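Notes from the Cluvach open day, May 21, 2019

Typed up on the train home so excuse the state of it. Shewit Belay asked for something she could pass round to the other club leaders before we decide whether to enter. Long version below, skip to the end for the money stuff.

Got there late. Parking is bad, use the lot behind the gym. Signed in, got a sticker, missed the welcome talk completely. Cluvach is the after-school robotics program that shares a building with the Leitão training center, upstairs, two rooms and a long hallway with posters. Older students run most of it. Teachers stand at the back with coffee.

First room was hardware. Line followers, a sorter that kept jamming on the green blocks, a lot of tape. Nice kids. One of them explained gear ratios to me for ten minutes and I think I finally get it. Didn't stay long, wanted to see the door thing, that's the one Shewit was asking about.

Second room, the simulation team. Six or so laptops, one big screen, blinds down. No robot in there at all, everything happens in software. Their project for the year is household doors: a two-armed robot in a computer-made house has to get a door open, go through, then move on to cabinets and cupboards. Same controls for everything. A student drives it with two hand controllers and the run gets saved, then played back and argued over. Lots of arguing. In a good way.

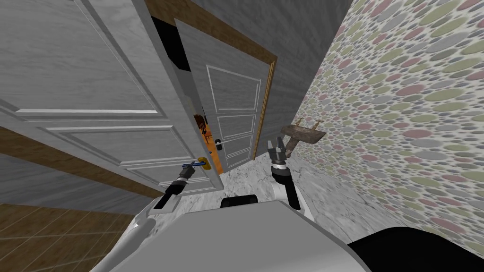
The rule they set themselves is one arm on the door and the other kept clear, so it doesn't swing into a wall or knock something off a shelf. Harder than it sounds. Most new drivers forget the second arm exists. I had a go and put mine straight through the wallpaper, which got a big cheer. The wall didn't mind.

Handles are the whole problem, acording to the students. Pushing a door is easy. Getting two stiff fingers to the right spot, at the right angle, without shoving the thing away from you, not easy. A lever wants one kind of motion and a pull wants another. They keep a paper chart on the wall of every handle type in the house with notes next to each one, "come from below" and "slower!!" and one that just says "no."

Asked how many runs they have saved. 279 since November. Not all good ones, they keep the failures too and tag them by what went wrong. The tag list was the best thing I saw all day. Slipped, missed, wrong side, too fast, arm stuck behind door, driver laughing. We should copy this. Ours just get deleted.

Then they switched to the close-up view, the one from down by the hand, and the room went quiet for a bit. Different job from that angle. You lose the room and you can't tell how far off you are, so the drivers learn to read small things like the line between two doors. A girl at the front talked us through her approach. Line up on the gap first, then worry about the handle, then open the fingers a little wider than you think. She does it very slow. I timed one and gave up timing it.

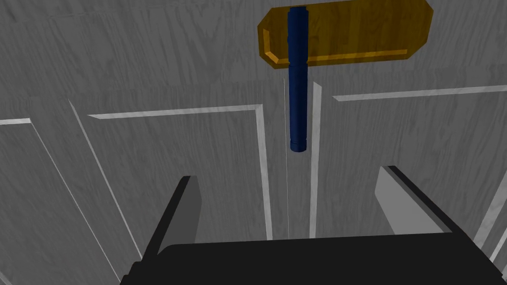 Close-up view at the double doors, fingers open below the blue handle.

Questions from parents after that. Somebody wanted to know why not build a real one. Cost, mainly, and the sim lets the whole group practice at the same time. Somebody else asked if it was a video game. Long pause. The student answering said sort of, except the scoring is worse. Fair.

My question was about the textures, why all the wood grain looks alike on the doors. They swap the surfaces around on purpose so the drivers (and later the software) don't get used to one house. Next term they want different floors and more lighting. Also drawers. They're nervous about drawers.

Lunch was in the hallway. Sandwiches gone by the time I got there. Talked to a mentor from Fillard, a small firm that lends them laptops, and she was frank about the workload: three evenings a week before the showcase, and the mentors do more file cleanup than coaching. Worth knowing before we sign anything.

The showcase itself is called Sonisico. Teams bring one sim project and present it live, no video. Max 20 students per team. Last year there were some 200 people in the hall, and the network fell over in the first hour, so bring everything on a local drive. Judging is half the run and half the notebook. They showed us last year's notebook and it's thick, we are nowhere near that.

Costs. Entry is $235 per team, covers the table and lunch but not travel. No refund once the schedule is out. Laptops not provided. You need two controllers and a spare, they were very firm on the spare.

Things I'd want sorted before we say yes:
Who keeps the notebook. One person, all year.
Failure tags, start now, doesnt matter which project.
Two more laptops that can run the sim without cooking.
Practice time for the younger ones, they'd love the driving part.

Shewit, I have their handle chart on my phone and a copy of the tag list, will send both tonight when I find my charger. They said our group can come back and watch a normal practice evening if we give a week's notice. I said yes for all of us, hope that's ok.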